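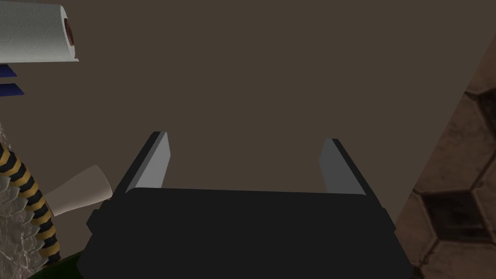
Sanero poker app — withdrawals stuck?

lalit_t
Cashed out 500 in June, still says pending. Support chat useless. Anyone else?

vanwood12
Mine took 2 days. Did you send ID? They wont pay without it.

lalit_t
Sent it twice. Both accepted.

zvidmar
Same thing happened to me, nearly 600. Moved to Tromau after. Slower tables but they pay.

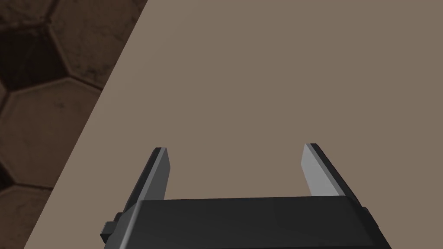

gripper, fingers open

vanwood12
Tromau? no thanks. Rake is awful, and the bonus is a joke.

zvidmar
Rake's fine at low stakes — you play higher than me.

lalit_t
Not switching til I get my money. Emailing agian tonight.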